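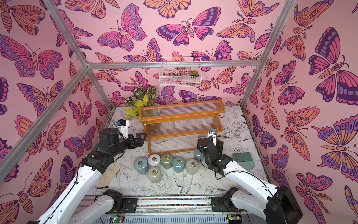

Brandanthorpe Robotics Board > Software > Planning and control

Thread: Bimanual planner stalls when both wrists are near the shelf

jkeane
2020-01-29
We're running the Luvuleck planner, one instance for both arms, on a shelf task with lidded canisters. Single-arm plans are fine. When both grippers have targets near the lower tier the planner either times out or returns a path where one arm backs right off toward its base, waits, and comes in again. Timeout is 50 ms per replan. The log from the last long run has 2,207 replans and 401 of those hit the timeout. Collision geometry is the stock arm meshes plus boxes for the shelf. Has anyone had this behave with a shared planner, or do I split it and put a lock on the middle of the table?
Jarlath Keane

ikoskela
Stock arm meshes plus what for the wrist cameras? If the camera mounts aren't in the model, your planner and your real clearance disagree and you've probably padded the whole wrist to make up for it.

jkeane
Padded, yes. One sphere per wrist, camera and cable loop included. It's generous.

ikoskela
Then that's most of your problem. Two generous spheres next to a shelf leave very little free space between them. Replace each with a capsule for the gripper body and a small box for the camera. Leave the cable out of the planner and handle it with a joint limit on wrist roll.

zngcobo
I'd disagree about the cable. We left ours out and it caught on a fixture the first week. A joint limit tells you nothing about where the loop hangs when the elbow is high. Keep a volume for it, just not one merged with the gripper.
Also, what is your perception feeding in? If canister poses jitter, every replan sees a slightly different world and you throw away the warm start.
– Zodwa

jkeane
Poses come from the fixed camera, refreshed every cycle. No filtering beyond an outlier check. Canisters that drop out for more than a few cycles are removed from the world.

zngcobo
Removed? That would do it too. An arm passes in front, the canister vanishes from the planning scene, the planner goes through the gap, the arm moves, the canister comes back and now you are in collision at the start state.

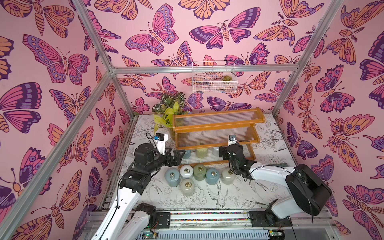
jkeane
Start-state collisions do show up in the log, and I'd been putting them down to the padding. Looking at it again, Zodwa may be right. Our detector was trained with all the canisters out in the open, and the layout I care about isn't like that. Three of them are under the lower tier, behind clear corrugated plastic, and the white one there is also partly hidden by the right gripper. That track drops in and out constantly. The ones in front of the shelf are stable except when a gripper is hovering over them.

lgatti
Ribbed clear plastic is miserable for pose estimation. Refraction shifts the apparent edge by a different amount depending on which ridge you are looking through. Don't filter it, mask it. Treat everything seen through the panel as unknown and only accept poses from the wrist cameras for that region.

ikoskela
Masking a region as unknown makes it an obstacle for most planners. He'd never reach under the shelf at all.

lgatti
Only if unknown means occupied. In Putix you can set it per region. I assume Luvuleck has something similar.

jkeane
It doesn't. Unknown is occupied, globally. I could hold the last confirmed pose and let its covariance grow while the track is out, then inflate the obstacle to match.

zngcobo
Do that, with a cap on the inflation or you are back to giant spheres.

fcullinane
Slightly different view. You have a fixed base for each arm and a small table. I'd drop the joint planner, plan the right arm first, then plan the left against the right arm's timed path, and swap priority whenever the left fails. We run it that way on the Carroll cell and it fits our cycle. You lose optimality and I have never missed it.
Fergal

ikoskela
Prioritised planning deadlocks in exactly the case he's describing, both arms wanting the same bit of shelf.

fcullinane
It fails, it doesn't deadlock, if you check goals for mutual collision before you start. Then the task layer picks an order.

jkeane
Update. Changed two things, one at a time, and replayed the same log. Held poses with capped inflation: timeouts down from 401 to 357. Then capsule plus box in place of the wrist sphere, with a separate cable volume on each arm. That run is still going. The held poses cleared nearly all the start-state collisions but barely touched the timeouts, so Irja's point about the spheres stands. I'll try Fergal's ordering after that, on a branch.

lgatti
Post the colour of the panel mask if you make one. I mean the threshold values, we have the same plastic.

jkeane
No threshold. I'd just use the shelf model and project the panels from its pose.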